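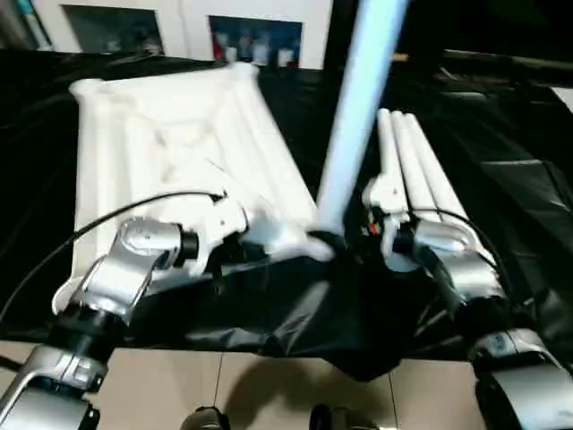
Two-arm cell at the Higuchi site, with white tubes and a light blue pole on black sheeting.

Visits > Equipment planning > Higuchi
13/04/2018

We went to Higuchi to decide whether a two-arm cell belongs in next year's equipment budget. Jusix, the integrator, quoted for 2 arms, grippers and controller as a single line. Installation and safety work are a separate line, and the second is the one that moves.

The demonstration task was handling a white frame and poles on a covered table. Parts of this length set the cell size. Our bench is too shallow, so the plan now carries a new table and 3 meters of clear floor in front of it.

Grippers should be budgeted as consumables. Jusix lists 13 weeks for a replacement set, and we would hold one on the shelf from the start.
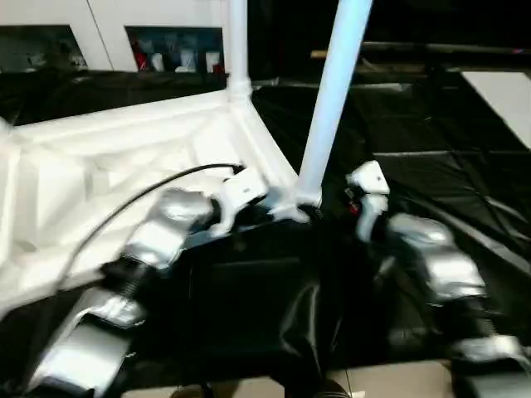
Both grippers at the white structure. A thin black cable loops from the left one.

Cable routing is not in the Jusix quote. We asked for it as an option, priced per arm.

Firnance offered a lease over 139 weeks — service included, grippers excluded. Hukance will quote for purchase only. Neither offer covers operator training. Both stay open until August, and we need floor drawings before replying to either.

3 comments | 13 shares
Contact | © 2018 Hukance Visit Reports | Back to top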